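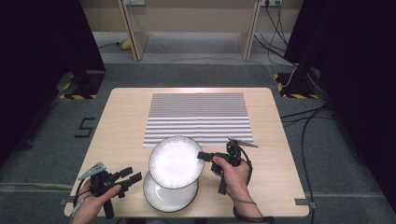

Two plates, two hand-held grippers and a striped cloth at Vumport's recording station.

Vumport Teaches Robots to Set the Table, One Plate at a Time

2 min read

Vumport today released Bumatside, a set of 1237 table-setting demonstrations recorded by people who already knew how to set a table. It took them 16 shifts to do it to a robot's satisfaction.

Demonstrators work with a gripper in each hand, moving plates the way a two-armed robot would have to. Four of them shared the job.

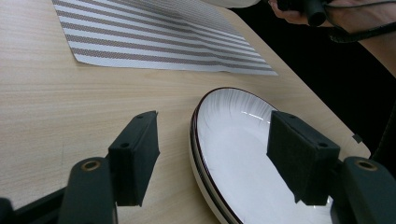 "A plate rim is thin, round and in no mood to help," said Lukian Hnatiuk, who runs data collection at Vumport. "My mother considers this a strange use of my degree."

Roughly 64 of the recordings include a fumbled grasp and a second try. Vumport kept them in, on the theory that robots will need the practice too.

Bumatside is open to research labs starting in June. Glassware is planned for a later release, and Hnatiuk has asked for a broom.

Press contact: Vumport Media Desk | © Vumport. All rights reserved. | Back to top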